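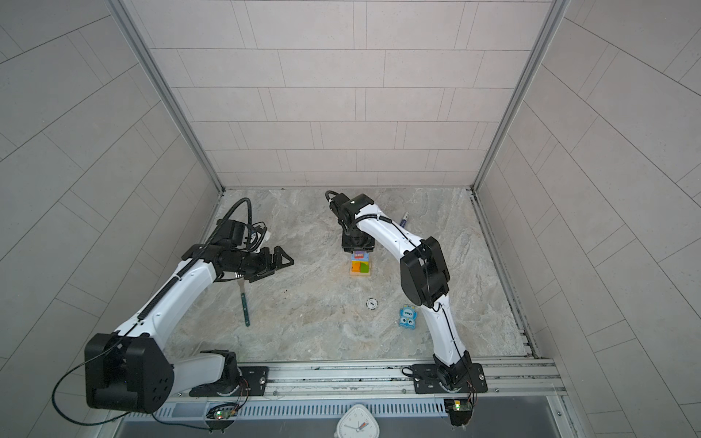
How to Set Wall Tile in a Staggered Pattern
By Azra Ristić

The staggered layout, also called running bond or brick bond, is the one most people picture when they think of wall tile. Each row is shifted sideways from the one below it, so the vertical joints never line up in two rows next to each other. It is a forgiving pattern once the first row is right. Most of the trouble I get called out to fix started in that first row or in the planning before it.

These instructions are for an indoor wall that is already covered in cement board or sound drywall. A shower needs a waterproof layer behind the tile, and I cover that on a separate page.

What you need

Tile, plus extra for cuts and breakage
Thinset mortar or ready-mixed wall adhesive
Notched trowel
Long level and a short level
Pencil and chalk line
Straight board for a ledger, and screws
Spacers and a few wedges
Score-and-snap cutter, or a wet saw for porcelain
Grout, rubber float, two buckets, sponges
Silicone caulk in a color close to the grout

I used Skadenow rectangular wall tile on my last laundry room and Mutudum premixed adhesive. Any plain ceramic tile with straight edges will work the same way. Open several boxes before you start and mix the tiles from all of them. Shades can differ a little from box to box, and mixing hides it.

1. Check the wall

Hold the long level against the wall up and down, then sideways, then corner to corner. Mark any spot where you see light behind it. Fill the low places with patching compound and sand down the high ones. Small tile will follow a gentle wave without much complaint. Long tile won't, and you will see the ends of the tiles standing proud of their neighbors.

Glossy paint has to be sanded dull. Wipe off the dust with a damp sponge and leave the wall to dry.

2. Choose the offset

A half offset puts each vertical joint over the middle of the tile below. It looks the most like brickwork and is the easiest to lay out, as every second row is the same.

Long tiles are often a bit bowed, with the middle sitting higher than the ends. If you put the end of one against the middle of the next, the edges stick out. Lay two tiles face to face and try to rock them. If they rock, use a one-third offset instead. Check the box too, where the maker may give a limit.

3. Plan the rows on a story stick

Take a straight strip of wood and mark tile, joint, tile, joint along its length. Hold the stick upright against the wall and see where the rows land at the floor, at the ceiling, and at any window sill or counter. Then do the same sideways.

What you want to avoid is a sliver. If the top row comes out less than half a tile high, move the whole layout up or down until the top and bottom rows are both a reasonable size. The same goes for the ends of the rows, but remember to check both kinds of row. In a half offset, a row that ends in a nice wide cut may be followed by one that ends in almost nothing. I shift the center line by a quarter of a tile when that happens.

If you are tiling more than one wall, plan them together and carry the horizontal joints around the corner at the same height. The side walls don't need to have the same tile as the back one. A bigger tile on the sides is quicker to set, but the joints will only meet at some heights, and you should decide in advance which ones.

4. Set the ledger

Floors are seldom level, so don't use the floor as your starting line. Find the lowest point, measure up the height of one tile plus the joint, and draw a level line all the way across. Screw the straight board to the wall with its top edge on that line. The second row sits on the board, and the bottom row goes in later, cut to fit.

Snap or draw a plumb line at the center mark from step 3.

5. Spread the adhesive

Work in an area you can cover in 15 minutes or less. Press the adhesive into the wall with the flat side of the trowel, then comb it with the notched side, keeping all the ridges in one direction. Leave the pencil lines showing where you can.

Touch the ridges now and then. If they don't come off on your finger, a skin has formed. Scrape that patch off and put on fresh. Don't try to wet it again.

6. Set the first two rows

Press the first tile down onto the ledger at the center line with a small push across the ridges. Work outward in both directions with spacers between. When the row is done, put the level on top of it. Adjust now, while everything still moves.

Start the next row with the offset you chose. For a half offset, center a tile over the first vertical joint. I pull one tile off the wall at this point and look at the back. It should be nearly covered. Bare patches mean the notch is too small or you aren't pressing hard enough.

Keep going up the wall, alternating the start. Check for level every third row. It helps to hang a string with a weight on it over the vertical joints, which should line up in every other row with a half offset.

7. Make the cuts

Set all the full tiles first and save the cuts for the end, unless the adhesive would dry in the gaps. Measure each cut at the top and at the bottom, as corners lean. Put the cut edge into the corner so that the factory edge faces the room. Leave a small gap in the corner for caulk.

For outlets, turn off the power at the breaker and check it with a tester before you loosen the cover.

The day after, take off the ledger, fill the screw holes, and cut the bottom row to fit the floor. Hold these tiles up with wedges and a strip of painter's tape.

8. Grout

Follow the adhesive label for drying time before you grout. Pull out the spacers and scrape out any adhesive that has squeezed up into the joints.

Mix a small batch, let it stand as the bag says, and stir again. Push it into the joints with the float at a slant to the tile. Go over it once more with the float held steeper to take off the extra. When the grout in the joints is firm to the touch, wipe with a sponge that has been wrung out hard. Rinse it often and change the water when it gets cloudy. Too much water leaves the color blotchy.

The haze that shows up later comes off with a dry cloth.

9. Caulk the corners

Inside corners and the joint at the floor get silicone instead of grout. Walls move a little through the year and grout in a corner will crack. Run a thin bead, smooth it once with a wet finger, and leave it alone until the next day.

If a tile sounds hollow

Tap the finished wall with a knuckle. One hollow tile in a dry room can stay. Several together should come off. Rake out the grout around them, pry from the middle of the patch outward, scrape the wall back to the board, and set new ones. Keep the leftover tile in a marked box for this.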